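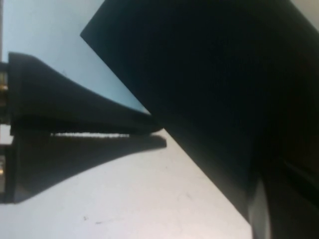

Replacement fingers and the spares budget: ticket 1142

Filed under: Equipment requests > Grippers and tooling > Awaiting quote

Opened by Juniper Szabo, Trestham workshop, 18 April 2023

Hello all, and thank you for picking this one up so quickly. I know the purchasing queue is long at this time of year, and I've tried to put everything in one place so that whoever ends up with it doesn't have to chase me round the building. It is partly a fault and partly a shopping list, I'm afraid, and the two have become rather tangled.

The fault first. On the bench arm we keep getting a grip that the controller reports as good and which then slips when the arm lifts. It happens mostly with the big dark items that have a flat face and a straight edge. The black tapered fingers come in at the edge with their tips nearly together, and there is very little finger at that end to do the holding. They're lovely for small things. For anything broad they give us a thin tip against a long edge, and I think we've been asking too much of them.

I went through the February log and found 49 slips out of 1142 picks, which I know doesn't sound dreadful, but nearly all of them were on the large items, and every one means someone walking over, clearing the bench and starting the run again.

What I've tried so far

Grip force up one step. Fewer slips on the first day, then back to where we were. I've put it back to the old setting, because I didn't like the way the fingers were bowing.

Fingers off, cleaned, and put back on. I did the mounting screws up evenly this time and checked them again at the end of the day. No change that I could measure, though I'd still recommend it to anyone who hasn't had theirs off for a while.

Approach moved lower by 20 mm. This helped on two of the items and made a third one worse, so it's now set per item and not across the board. A bit of a nuisance to keep up, but it's written down in the blue folder.

Swapped the upper and lower fingers. No difference at all.

Bench surface wiped down before each run. It picks up bits and marks over the day and I wanted to rule that out. Still slipping.

Reply from purchasing

Thanks Juniper, that's very thorough. Before we go out for prices, could you tell us whether you want like-for-like fingers, a different shape, or a whole new gripper? The three come out of different pots. Like-for-like is consumables and we can sign it off this week. A new gripper is capital and will have to wait for the next round. A different shape is a grey area, and it depends on whether it bolts straight on to what you've got.

Reply from Juniper Szabo

That's a very fair question and I've changed my mind about it twice since yesterday! I'd like to ask for the middle one, please. I rang Loureiro, who supplied the present set, and they do a wider finger with a flat pad that goes on the same mounting. They quoted £116 a pair. I also tried Jallum, who were very kind on the phone and spent a good while explaining their range to me, but theirs needs an adapter plate and a new cable, and by the time you've added those up you are most of the way to a new gripper.

I'd suggest we buy two pairs of the wide ones and one more pair of the narrow ones. The narrow ones will still be wanted for the small parts, and I'd hate us to be caught without. If money's tight then one wide pair would be enough to prove the point, and we could leave the rest until we've seen how they get on.

One thing I forgot to plan for last time, and would like in the budget from the start, is the time for changing over. Taking one set off and putting the other on means running the calibration again, and with the best will in the world that's most of an hour with the arm standing idle. If we group the jobs so that all the large items are run together, we'd change over once a day at most. I've drafted a rota on that basis and pinned it up by the kettle, so do have a look and shout if it clashes with your own work.

Reply from purchasing

Understood. If it bolts straight on, I'm happy to treat it as consumables. Could you get the mounting dimensions from Loureiro in writing, and check them against the drawing? We had a bad time with the Cekent order when the hole spacing was different from the catalogue and they wouldn't take the parts back. Please also ask about pads. If they wear and have to be bought separately, I'd like a line for them in next year's figures and not a surprise halfway through.

Reply from Juniper Szabo

Oh, I remember the Cekent order all too well, there's still a box of it under my desk. Dimensions asked for, and I'll measure our own mounting with the calipers as well, drawing or no drawing. On the pads, Loureiro say they are replaceable and sold in packs, and they're sending me a price. They couldn't say how long a set lasts on work like ours, so I've asked whether we might have a sample pack and keep a tally.

In the meantime I've split the large items out of the main run and we're doing those by hand. It's slower, but it does mean the arm can get on with the small parts without someone hovering over it.

Status: waiting on supplier (dimensions, pad price)
Order on hold: wide fingers, two pairs; narrow fingers, one pair
Next action: Juniper to attach the written quote and caliper measurements, then back to purchasing for sign-off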